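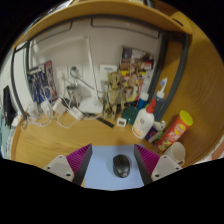
The Savano group has finished its first comparison of grasping policies trained on demonstrations from the hand-held gripper. The training set holds 1177 demonstrations recorded at ordinary desks and benches, with no arm present during collection. Desks were left as their users keep them, so a computer mouse on its pad may have a lamp, cables, a pump bottle and a tall snack can behind it. A second set of 1844 demonstrations, all on a bare bench, served as the baseline. Both policies used the same Talteo encoder and the same ribbed fingers.

Each policy was given 200 trials on the arm at the Ruchti lab, using objects held out of training. The cluttered-desk policy completed 163 and the baseline 118. Most baseline failures were reaches toward a background object of similar colour to the target. Neither policy handled transparent containers well.

Wrist pose recovery remains the weak point. Tracking was lost in 207 further recordings, which were discarded. A revised calibration routine will be tested at Stoltotetti in September, and the analysis code will be released to member labs afterward.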